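Tethered humanoid at an open day: what should visitors ask to see?

Our group is going to the Suvar open day in July. They run short household demos with a humanoid in a room set up like part of a home, and the robot carries things such as a bucket between stations. Each group gets 3 runs. What is worth asking for, and is a cabled robot a fair test of anything?

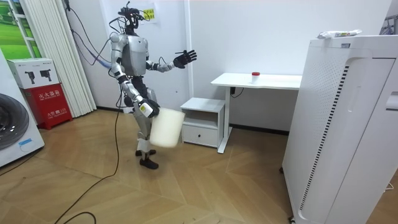
Leonie Koller
Ask who or what is driving. A demo can be teleoperated, scripted or run from a learned policy, and all of them look the same from behind the tape. When I went, the host answered directly once asked, but it was not in the introduction. Some stations were teleoperated and some were not.

On the cable: a tether can carry power, data, or both. It limits walking range and adds drag at the waist, so turning in place is harder than it looks. For arm and hand work it changes very little. I would not mark them down for it.

Requests that told me something:
Start the run with the handle or rim turned to a different angle.
Move the target furniture by a hand's width before the run.
Put up to 800 grams in the bucket. Empty plastic is easy to hold with a poor grip – a load shows whether the wrist compensates.
Ask for the same task again with no reset by staff.

They agreed to the first two and declined the load, citing the finger joints. Ask anyway, the policy may have changed.

Obed Ankrah
went last year, it was good. parking is bad. get there before 10 am

Tuấn Kiều
Agree with Leonie on most of it. Two additions.

Stand where you can see the feet. Most people watch the hands, but if the robot shifts its stance before every reach, the balance controller is working near its limit. Nustano had this problem at their own demo and it was only visible from the side.

Also ask for the failure count over the previous week, with the definition of failure. A drop that the robot recovers from is counted as a success by some teams and not by others. Our host did not have the number on hand but sent it by email afterward.

I disagree about the cable in one respect. If the task includes walking between stations, ask how the line is managed during the walk. At Nustano a member of staff carried it, and that person was doing part of the work.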